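Fülöp has been moving people across borders for 13 years, and the first thing the firm's founder wants me to know is that a residence permit is a very dull object. "It is a card. People expect it to change their life and then they have to go and queue for a tax number like everybody else."

I had come to the office in Histumcombe with a brochure from a rival, Onbridge, which promises clients "a new home in the sun" by way of a long-stay visa for people with foreign income. It mentions sea views four times and health cover once, in the small print. What did the founder make of it?

"The visa exists. The sun exists. I would ask them what happens in year two."

Year two, it seems, is when the renewal falls due, and when the authorities want proof that you have been living where you said you would. Days spent away are added up. Fülöp says 56 of its present clients came to it after a renewal was refused or put on hold, having been set up by somebody else. I asked to see how that number was reached and was told the files were private. Fair enough, but it does mean I can only pass it on.

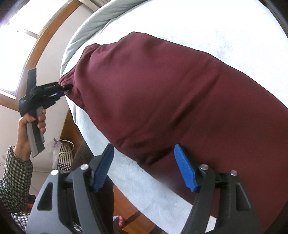 Money is where I pressed hardest. Fülöp charges a flat fee, then a further one for each member of the family, then something called "aftercare", which I had to ask about 3 times before I got a plain answer. It covers reminders. You pay to be told that your permit is running out, a date printed on the permit. The founder took this better than I would have. "You would be surprised how many people put the card in a drawer," she said, "under something like that maroon thing on the white blanket, and find it again when it is no use to them." I said a calendar was cheaper. She agreed, and did not offer to drop the charge.

We moved on to Woleo, the online service that fills in visa forms for a monthly payment. Here the founder became less relaxed. "A form is a statement you sign. If the software puts the wrong box, it is still your signature." That may be true, though I noticed that Fülöp's own contract makes the client responsible for errors too, on page 2.

Would she tell anyone not to apply? "Every week. If you have children in school and a job that wants you back every month, stay where you are and take longer holidays." Does she charge for that advice?

"The first meeting is paid, yes."

Fees are due to be reviewed in November. I asked whether they had ever gone down, and she said she would have to check.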